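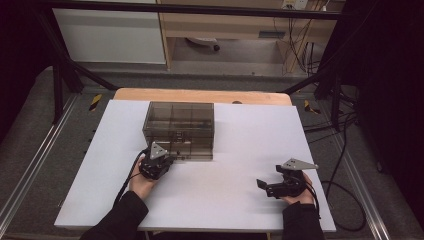

*The smoky-brown divided box, on the white tabletop.*

I've been meaning to write about my rain jacket for the better part of a year, and every time I sit down to do it I end up going out for a walk in it instead. So forgive me if this one rambles. I have a big mug of tea next to me and my boots are drying by the back door, and I'm in no hurry.

The jacket is a Clurik, the women's hip-length one in the dark green they've since stopped making (there's a sort of mustard now, which my sister loves and I can't wear without looking ill). I bought it last May, right before a week of walking around Drulley with my friend Aarti Rathore, and I bought it in a panic. My old Lightfoot jacket had started to peel on the inside, all down the shoulders where the pack straps sit, and little white flakes were coming off on my sweaters like the world's worst dandruff. I'd had that jacket 12 years. I was sad about it, I really was, but you can't go walking in the hills in a coat that's shedding.

Now, Aarti is a light packer. She will cut the handle off a toothbrush. I am the kind of person who brings a second fleece in case the first fleece gets lonely, and so we tend to meet somewhere in the middle when it comes to gear advice. She'd told me to get something under 300 grams, and I tried on two or three of those in the shop, and they felt like wearing a sandwich bag. I'm sure they're wonderful. I just like to feel that I have a coat on! The Clurik is heavier than that, with a proper face fabric, and when I put it on over a sweater I could swing my arms right up over my head without the hem riding up to my ribs. That sold me.

We had five days in Drulley and it rained on four of them, so I can tell you a fair amount about how it does in the wet.

The first day was drizzle, the fine kind that hangs in the air and gets in your eyelashes. No trouble at all. Water beaded up on the sleeves and rolled off, and I left the hood down most of the morning. The second day was the big one. We'd planned to go over Puvau, which the sign at the trailhead puts at 967 meters, and we set off at half past seven with the sky looking merely gray. By the time we reached the second gate it was coming down hard, and sideways, and it kept that up until well after lunch (lunch being a squashed cheese roll eaten standing up behind a wall, with our backs to the wind, not talking much).

I stayed dry through my shoulders, chest and back the whole way. I was a bit damp at the cuffs, which I put down to not pulling the tabs tight enough over my gloves. The hood is the best I've had. It has a stiff brim you can bend a little with your fingers, and it turns with your head, so when I looked left I saw the path and not the inside of my own hood. My Lightfoot never managed that. I spent 12 years turning my whole body like an owl with a sore neck.

Where it let me down some was on the climb. I run hot going uphill and always have, and by the steep part under the summit I was clammy underneath. There are zips under the arms and they helped once I remembered they existed, but they're stiff, and I couldn't work them with gloves on. Aarti had to do one for me while I stood there with my elbow in the air. If you walk slowly and feel the cold you may never notice any of this. If you're like me, wear less under it than you think you need. I started out in a base layer and a fleece and should have had the fleece in my pack from the first gate.

The pockets deserve a paragraph of their own. There are 2 on the front, set high enough that the hip belt of my pack doesn't cover them, and they're big enough for a folded map, which matters to me more than it does to most people I walk with. I like a paper map and I like to get it out and frown at it. There's also a little one on the inside chest where my phone goes. I'd have liked that one to be an inch deeper, as my phone pokes out of the top and the zip won't close over it. I carry it in there anyway with the zip half up, and so far it has stayed put, even on the stepping stones below the farm, where I very nearly didn't.

Washing it was the part I was nervous about, having (I suspect) ruined the last one with neglect. I think I washed the Lightfoot three times in its whole life. I've been better this time. I do up all the zips, put it through a gentle cycle with the proper soap, rinse it twice, and then tumble it on low, which the label says is fine. I've done that four times since last May and the beading comes back nicely each time. The color has held. There's a small snag on the left sleeve from a bramble that I've put a patch on, and you'd have to be looking for it.

Sizing, for those who always ask: I'm five foot five, I wear a medium in most things, and I got the medium in this. There's room for a thick sweater. The sleeves are long on me, which I like, as I can tuck my hands up inside when I've forgotten my gloves. Aarti tried it on in the cottage one evening and said it felt like a tent, but she's a good deal smaller than I am, and I noticed she kept it on to run out to the car.

We got our one dry day at the very end, of course, when we had to be packed and out by ten. We walked down to the river and back with our jackets tied around our waists, and there were lambs, and Aarti said we should do the long ridge next time, the one that starts behind the church. I said yes before I'd looked at the map. I've looked at it since. It's an awful lot of contour lines.

I still have the Lightfoot, by the way. It's on the hook in the shed and I wear it for cleaning out the gutters.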